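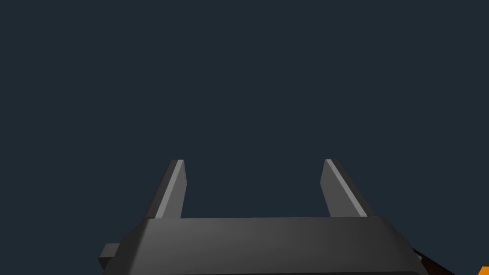 코드북을 먼저 읽자, 제발

나는 코드북 읽는 걸 좋아한다. 취미를 묻는 자리에서 이 말을 꺼내면 대화가 잠깐 멈추지만 어쩔 수 없다. 데이터 파일에 딸려 오는 그 문서, 변수 이름과 응답 값의 뜻과 결측 처리 방식이 줄줄이 적힌 그 재미없어 보이는 문서가 나는 정말 좋다. 새 데이터를 받으면 파일을 열기 전에 코드북부터 찾고, 차를 한 잔 따라 놓고 첫 장부터 읽는다. 없으면? 없으면 화가 난다. 오늘은 그 얘기를 좀 길게 하려고 한다.

요즘 분석 교육을 보면 순서가 늘 비슷하다. 파일을 불러오고, 앞부분 몇 줄을 찍어 보고, 요약 통계를 뽑고, 그래프를 그리고, 모형으로 넘어간다. 강의 자료에서 코드북이 등장하는 건 보통 맨 뒤 부록이거나 "자세한 내용은 원자료 설명서를 참고하세요"라는 한 줄이다. 나는 이 순서가 틀렸다고 생각한다. 코드북은 첫 시간에 나와야 하고, 한 시간을 통째로 써도 모자라다.

내가 이렇게 된 데에는 계기가 있다. 몇 해 전 Zullberg라는 작은 조사 회사에서 일할 때, 지역 대중교통 만족도 조사를 맡았다. 응답은 매우 불만부터 매우 만족까지 다섯 단계였고, 나는 받자마자 평균을 냈다. 그런데 한 지역의 평균이 유난히 높았다. 버스 배차가 하루가 멀다 하고 민원에 오르는 동네였는데 만족도가 다른 곳을 훌쩍 넘었다. 나는 그걸 보고 신이 나서 해석을 쓰기 시작했다. 기대 수준이 낮으면 만족도가 올라갈 수 있다느니, 주민 연령 구성이 어떻다느니, 꽤 그럴듯한 문단을 두 쪽이나 썼다. 참고 문헌까지 달았다!

내 초고를 읽은 선임 Shoaib Bukhari가 딱 한마디 물었다. "8번은 뭐야?"

다섯 단계 척도에 8이 들어 있었다. 코드북을 펴 보니 8은 '해당 노선을 이용한 적 없음'이었다. 그 동네에는 버스를 안 타는 사람이 많았고, 안 타는 사람들이 평균을 끌어올리고 있었던 것이다. 버스를 포기한 사람이 늘수록 버스 만족도가 올라가는 보고서를 내가 쓰고 있었다. 지금 생각해도 귀가 뜨겁다. 그날 밤에 나는 그 코드북을 처음부터 끝까지 읽었고, 읽다 보니 이상하게 재미있었다. 왜 모름과 무응답을 따로 적었는지, 왜 어떤 문항은 앞 문항에서 '예'라고 답한 사람에게만 물었는지, 한 줄 한 줄이 누군가의 고민 끝에 나온 결정이었다.

그 뒤로 나는 코드북을 이야기책처럼 읽는다. 과장이 아니다. 좋은 코드북에는 조사 현장의 냄새가 배어 있다. 직업 분류에 '기타' 말고 '기타(농한기에만 다른 일을 함)'라는 항목이 따로 있으면, 누군가 면접을 나갔다가 대답을 받아 적을 칸이 없어서 난감했던 순간이 있었다는 뜻이다. 가구원 수 문항 밑에 "군 복무 중인 자녀는 제외"라고 적혀 있으면 그 한 줄 때문에 전화가 몇 통이나 오갔을지 상상이 간다. 변수 이름 끝에 붙은 r 하나가 문항을 역방향으로 다시 코딩했다는 표시일 때도 있고, 그냥 담당자의 성 첫 글자일 때도 있다(이건 실제로 겪었다. 일주일 동안 역코딩인 줄 알고 뒤집어서 썼다).

반론은 안다. 가장 자주 듣는 말은 시간이 없다는 것이다. 마감은 내일이고 변수는 수백 개인데 언제 그걸 다 읽느냐고. 다 읽을 필요는 없다. 쓸 변수만 읽어도 된다. 내가 맡았던 일을 돌아보면 최종 표에 들어가는 변수는 많아야 20개쯤이었고, 그만큼 읽는 데는 점심 먹고 커피 한 잔 마시는 시간이면 충분했다. 반면 8을 평균에 넣은 보고서를 다시 쓰는 데는 한 주가 꼬박 걸렸다. 표를 고치면 그래프를 고쳐야 하고, 그래프를 고치면 문단을 고쳐야 하고, 문단을 고치면 이미 초안을 받아 본 사람들에게 메일을 써야 한다. 그 메일 쓰는 게 제일 괴롭다.

두 번째 반론은 조금 더 세련됐다. 데이터를 보면 알 수 있다는 것이다. 분포를 그려 보면 이상한 값은 튀어나오게 마련이고, 눈 밝은 분석가는 그걸 잡아낸다고 한다. 맞는 말이고, 나도 분포 그리는 걸 무척 좋아한다. 막대그래프에서 외딴 막대 하나를 발견할 때의 그 짜릿함! 하지만 그림에 드러나지 않는 것들이 있다. 소득이 월 단위인지 연 단위인지는 그럭저럭 짐작이 가도, 세전인지 세후인지는 히스토그램을 아무리 노려봐도 모른다. '최근 이용 경험'의 최근이 지난주인지 지난해인지도 모른다. 0이 '없음'인지 '안 물어봄'인지도 모른다. 이런 건 적어 둔 사람이 있어야 알 수 있다.

자동 요약 도구를 믿는 사람도 늘었다. 얼마 전에 동료 Rafia Ansari가 Traltudora라는 프로파일링 도구를 써 보라고 권해서 한참 갖고 놀았다. 솜씨가 대단하다. 파일을 던져 넣으면 변수마다 자료형을 추정하고, 결측 비율을 내고, 서로 닮은 변수끼리 묶어 준다. 예전 같으면 오전을 다 썼을 일이 물 한 잔 마시는 사이에 끝나서 나는 혼자 박수를 쳤다. 그런데 내 옛날 교통 데이터를 넣었더니 만족도 문항이 '수치형, 이상 없음'으로 나왔다. 도구를 탓할 생각은 없다. 파일 안에 8의 뜻이 없으니 도구가 알 길이 없다. 나는 이런 도구가 앞으로 더 좋아지기를 바라고, 코드북을 같이 읽어 들이는 기능이 들어오는 날에는 케이크를 살 작정이다.

그러니까 남는 문제는 코드북을 누가 쓰느냐다. 내가 보기엔 이쪽이 진짜 문제다. 읽을 만한 코드북이 너무 적다. 공공 조사 쪽은 그나마 사정이 낫고, 회사 안에서 도는 데이터는 참담하다. 거래 테이블에 flag2라는 열이 있는데 그게 무슨 깃발인지 아는 사람이 퇴사했다. status 열에는 대문자 A와 소문자 a가 둘 다 들어 있는데 하나는 활성이고 하나는 보관이다. 나는 Festonine이라는 유통 업체의 재고 데이터를 정리하면서 이런 열을 23개 찾았고, 그중 뜻을 끝내 밝히지 못한 것이 여럿 남았다. 못 밝힌 열은 지금도 테이블에 그대로 있다. 지우면 무슨 일이 생길지 모르니 아무도 손을 못 댄다.

코드북 쓰기가 왜 이렇게 인기가 없을까? 내 생각에는 우리가 그걸 정리 작업으로 취급하기 때문이다. 일이 다 끝난 다음에 막내가 하는 일, 평가서에 안 올라가는 일. 하지만 한 번이라도 제대로 써 본 사람은 안다. 변수 하나를 두 문장으로 설명하려고 앉으면 그제야 내가 그 변수를 잘 모른다는 게 보인다. '신규 고객'이라고 쓰고 나서 손이 멈춘다. 가입한 지 얼마 안 된 사람인가, 처음 구매한 사람인가? 탈퇴했다가 돌아온 사람은 어디로 가나? 그 질문을 들고 옆자리에 가면 옆자리 사람은 나와 다른 뜻으로 알고 있다. 같은 회의에서 같은 단어를 몇 달째 쓰면서 말이다. 나는 이 순간이 분석 일에서 손꼽히게 즐거운 순간이라고 생각한다. 모두가 조금씩 틀렸다는 걸 모두가 동시에 알게 되는데, 이상하게도 분위기가 좋아진다.

지난 9월에 사내 연수를 맡으면서 이걸 한번 밀어붙여 봤다. 첫날 참가자들에게 데이터를 주지 않았다. 코드북만 출력해서 나눠 주고, 읽고 나서 이 데이터로 답할 수 있는 질문과 답할 수 없는 질문을 적어 보라고 했다. 처음에는 다들 노트북을 열었다 닫았다 하면서 불안해했다. 그런데 조금 지나니 여기저기서 말소리가 났다. 이 문항은 왜 기혼자한테만 물었느냐, 통근 시간은 편도냐 왕복이냐, 이사한 사람은 어느 주소로 잡히느냐. 쉬는 시간이 됐는데 거의 2분의 1이 자리에서 안 일어났다. 커피가 식는데도! 다음 날 데이터를 나눠 줬더니 평균부터 내는 사람이 없었다. 다들 먼저 결측 코드를 걸러 내고 조건부 문항의 분모를 확인했다. 내가 시킨 적도 없는데.

물론 그 한 번으로 뭘 증명했다고 할 생각은 없다. 비교할 집단도 없었고, 연수에 자원해서 온 사람들이니 원래 꼼꼼했을 수도 있다. 그래도 나는 그날 강의실 뒤에 서서 꽤 행복했다.

혹시 내일 당장 뭐라도 해 보고 싶은 분이 있다면, 거창한 양식은 필요 없다. 문서 하나를 열고 자주 쓰는 변수부터 적으면 된다. 이름을 쓰고, 한 사람에 대한 값인지 한 가구에 대한 값인지 한 건의 거래에 대한 값인지를 쓰고, 단위를 쓴다. 가능한 값과 그 뜻을 쓴다. 비어 있으면 왜 비어 있는지를 쓴다. 모르면 모른다고 쓴다. 나는 이 마지막 것을 특히 권한다. '뜻 불명, 확인 중'이라는 줄은 아무 줄도 없는 것보다 훨씬 쓸모 있다. 그걸 보고 누가 "어, 그거 제가 만들었는데요" 하고 나타나는 일이 정말로 생긴다.

그리고 정의가 바뀌면 언제 바뀌었는지를 꼭 적어 두자. 이건 부탁에 가깝다. 시계열 그래프가 어느 달에 뚝 꺾이면 다들 원인을 찾아 나선다. 경기가 어떻고 경쟁사가 어떻고 날씨가 어떻고 하는 추리가 쏟아지는데, 집계 기준이 그달에 바뀐 경우가 얼마나 많은지 모른다. 나는 그런 추리 회의에 여러 번 앉아 있었고, 그중 한 번은 내가 제일 열심히 떠들었다.

형식 얘기를 덧붙이면, 나는 코드북을 데이터와 같은 폴더에 일반 텍스트로 두는 쪽을 지지한다. 위키에 따로 두면 보기에는 예쁜데 데이터가 복사될 때 따라가지 않는다. 스프레드시트의 두 번째 시트에 넣어 두는 것도 봤는데, 누가 쉼표로 구분된 파일로 저장하는 순간 사라진다. 색깔로 뜻을 표시하는 건 제발 하지 말아 주시길. 노란 칸이 무슨 뜻인지 적은 범례를 찾느라 보낸 오후를 나는 돌려받고 싶다.

마지막으로 이름 짓기. 변수 이름이 좋으면 코드북이 필요 없다는 주장을 가끔 본다. 스스로 설명하는 이름이라고들 한다. 나도 좋은 이름을 사랑하지만, 이름에 다 담으려 들면 monthly_household_income_after_tax_excl_transfers 같은 것이 나오고, 표 하나에 이런 이름이 몇 개만 있어도 화면이 넘친다. 게다가 그렇게 길게 써도 응답자가 기억에 의존해 대답했는지 명세서를 보고 대답했는지는 안 적혀 있다. 이름은 적당히 짧게 짓고, 나머지는 문장으로 쓰면 된다. 우리한테는 문장이라는 훌륭한 도구가 있으니까.

이번 주에 나는 새 데이터를 하나 받는다. 주거 이동 조사이고, 듣기로는 코드북이 꽤 두껍다고 한다. 벌써 출력용지를 채워 놨다.

댓글

Poppy Mellor
11월 17일
읽다가 뜨끔해서 작년 보고서를 다시 열어 봤어요. 다행히 결측 코드는 빠져 있었는데 가구 단위 변수를 개인 단위로 평균 낸 표가 하나 있네요. 메일 쓰러 갑니다.

Mudassar Tanoli
대체로 동의합니다만 프로파일링 도구에 너무 후하신 것 같습니다. 저희 팀은 도구가 '이상 없음'이라고 하면 그걸로 검토를 끝내는 버릇이 생겼어요. 차라리 안 쓰던 때가 나았다는 생각도 듭니다.

Aqeel Tanoli
위 댓글 쓴 분과 같은 팀입니다. 그건 도구 탓이 아니라고 회의 때도 말씀드렸습니다 ㅎㅎ 코드북을 일반 텍스트로 두자는 건 저도 찬성인데, 변수가 수백 개가 넘어가면 검색이 불편하지 않나요? 저희는 표 형식 파일로 두고 설명 열을 길게 씁니다.

Rafia Ansari
케이크는 초콜릿으로 부탁해요. 그리고 r이 담당자 성이었던 건, 그 담당자가 저라고 밝혔어야죠. 제 성은 A로 시작하지만 그때는 이름 첫 글자를 썼습니다. 성이 아니에요. 정정 바랍니다.

글쓴이
Rafia 님, 정정합니다. 이름 첫 글자였습니다. 코드북에도 그렇게 적어 두겠습니다.
Aqeel 님, 표 형식도 좋아요! 데이터 옆에 붙어 다니기만 하면 저는 다 환영입니다.

Mohmand
조건부 문항의 분모 얘기를 따로 한 편 써 주시면 좋겠습니다. 학생들이 매 학기 같은 데서 걸립니다.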